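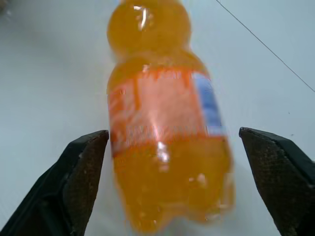
Wrist cam, orange soda bottle between the open fingers. Blurry label, which is the kind of frame we care about.

Trosonis grasp tests: gallery
Posted 28/01/2022

Quick page for the Druto wrist-view work, full write up comes in February. Short version: we train the grasp policy on wrist images only, no overhead view, and we stopped throwing out the motion-blurred frames. Old habit was to filter them. Bad habit, at least on our bench.

Numbers so far. 2,000 grasp attempts total, 1,000 with the filtered training set and 1,000 with everything left in. Filtered set missed 112 more grasps than the unfiltered one. Most of that gap is clear plastic, bottles mainly, where the highlights slide around as the arm moves. Boxes hardly changed.

More on the picture: bottle lying lengthwise, fingers either side, no contact yet. Bright glints on the plastic and soft edges all over. The old filter scored on sharpness alone so views like this are what it was bulit to drop.

Still to do
- rerun with the Figueroa pads, softer rubber
- 9 object types in the test set now, want more see-through ones
- check if the blur thing holds at slower arm speeds (might not)
- Fulenden bench has diffrent lighting, need the same runs over there

Frame lists and training configs go up with the write up. More pictures when the pad runs are done.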